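3.2 Collection Procedure

Demonstrations were gathered with hand-held grippers at the Brestbridge site between November and the close of the study. Each operator completed a short practice period before any recording was kept. In total, 539 demonstrations were retained for training, and 26 were set aside for testing. Sessions were held in rooms with ordinary daylight and window blinds, as we wished the policy to see uneven light during training.

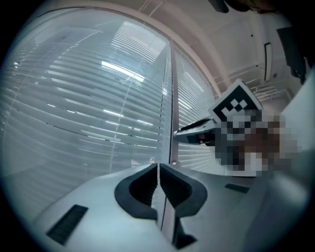

Figure 2. View from the camera on one hand-held gripper, with a second gripper and its square marker at right. The area around the operator's hand is pixelated.

Recordings were reviewed by two annotators, who worked apart and then compared their decisions. A demonstration was removed if either annotator judged the task incomplete or if tracking was lost for more than two seconds. Some 218 recordings were removed on these grounds – most of them from the first weeks of collection. The remaining files were trimmed at both ends and passed to the Stirkard training pipeline described in Section 3.3.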